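Big metal bin, scuffed inside: paint it, line it or leave it?
Forum: Storage, Benches and Odds and Ends
Started Sep 5, 2018

tinlid_mo
I've got a large grey metal bin, open top, sloping sides, flat rectangular base. It came with a job lot of shelving from Clumow. The outside is fine. The inside is where it's had the hard life: the top part of the far wall is whitish and has gone to dark grey patches with streaks running down it, and the floor is scratched all over with cloudy marks that don't wipe off. There are two small round holes in the floor as well.

I want to use it for loose bits and pieces that need sorting, so things get tipped in and picked out again by hand all day. Nothing heavy, nothing wet. Paint it, put a liner in it, or leave it alone? I paid 33 quid for the shelving and the bin together so I don't want to spend more on it than it's worth.

gatepost
Leave it.

Orrell_B
Depends what the whitish stuff is. If it's paint and it's lifting, you will get flakes in with whatever you put in there, and that's a nuisance with small parts. Run a thumbnail along the edge of one of the patches. If it chips, get it off. If it doesn't, I agree with gatepost.

hbautista
Please don't paint the inside of a metal bin. I did two of ours in June with Hrubý enamel, the satin one. Sanded, degreased, primed, two coats, left them for as long as the tin said. They looked lovely on the shelf. Then we started using them and the floor was marked within days, and after that the paint came away in curls wherever a corner had caught it. I ended up stripping both back to bare metal, which took longer than the painting did.

If you must do something, do the outside.

Higinio Bautista

Orrell_B
@hbautista What primer did you use? Enamel over the wrong primer on galvanised will always come off. That isn't the enamel's fault.

hbautista
The Hrubý one that's sold to go with it. And ours weren't galvanised, they were plain steel. I don't say it can't be done, I say it isn't worth doing on a surface that has things dropped on it.

pennyworth_sal
Liner. I'm surprised it's even a question. A rubber mat cut to the shape of the base costs next to nothing and it stops the noise. The noise would drive me up the wall before the scratches did.

I use Fokholm matting, the thin ribbed sort. Make a template out of newspaper first. With sloping walls the base is smaller than you think it is from looking in at the top, and I cut mine too big and had to trim it.

gatepost
Ribbed matting in a sorting bin is a bad idea. Small things go down between the ribs and you have to pick them out with your nails.

pennyworth_sal
Not if they're bigger than the ribs. What size are the bits, Mo?

tinlid_mo
All sorts. Some would fit in your palm, some are washers and clips. The washers would go in the ribs, I should think.

I did the thumbnail test on the white part. Nothing came off. The edges of the dark patches feel smooth.

Orrell_B
Then it's stable and you can leave it. I take it back about stripping.

Kettlewick
Smooth matting exists. I have the Wudik stuff in 4 trays and it's been down for years. It is a bit grippy, so flat pieces sit still and you have to peel them up rather than slide them. Some people like that and some don't. I find flat washers on bare metal much worse, you end up chasing them into the corner.

The sloping sides help a lot there, by the way. You can push a washer against the wall and walk it up with a finger. Straight-sided bins are miserable for that.

gatepost
Agree about the sides. Don't agree about matting. It holds dirt underneath. You lift it after a year and there is a layer of grit and it has scratched the floor worse than it was.

Kettlewick
You could lift it more than once a year.

gatepost
Could. Wouldn't.

Bramhope Ken
What about the two holes? If it's washers and clips they'll find their way out through those. I'd plug them. Rubber grommets, blind ones, you can get a bag of 5 for very little. Measure first.

Orrell_B
Or a bit of tape on the underside. If the holes came with the bin they might be there for bolting it down, and a blind grommet is easily pulled out again if you want them later.

tinlid_mo
I wondered about bolting it down myself. It does creep along the bench when I lean on it. The holes aren't matched up with anything on my bench, though, so I'd have to drill the top and I'm not keen.

pennyworth_sal
Mat underneath it, then. You're going to end up buying matting whatever gatepost says.

gatepost
Under it is fine. I never said anything about under it.

hbautista
Under it is what we do now. Bare metal inside, offcut of rubber underneath, wipe it out with a dry cloth at the end of the week. The floor has a lot of scratches and I've stopped noticing them.

One thing on cleaning. Don't go at the cloudy marks with a scouring pad. You get a bright patch that shows up far more than what you started with, and then you have to do the whole floor to match.

tinlid_mo
Too late for the scouring pad advice, but I only did a small bit near the edge. Right, I've decided. No paint. No liner to begin with, and I'll put a smooth one in if the washers annoy me. The walls are staying as they are. I'll plug the two holes in the floor, lower left and lower right,
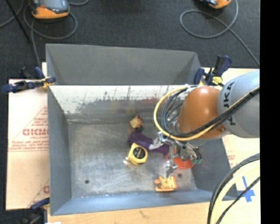

and put a strip of the Fokholm underneath so it stays where it is on the bench. Ken, do the blind grommets sit flush on the inside or do they leave a lip? If there's a lip I'll use Orrell's tape.

Bramhope Ken
Slight lip. Use the tape.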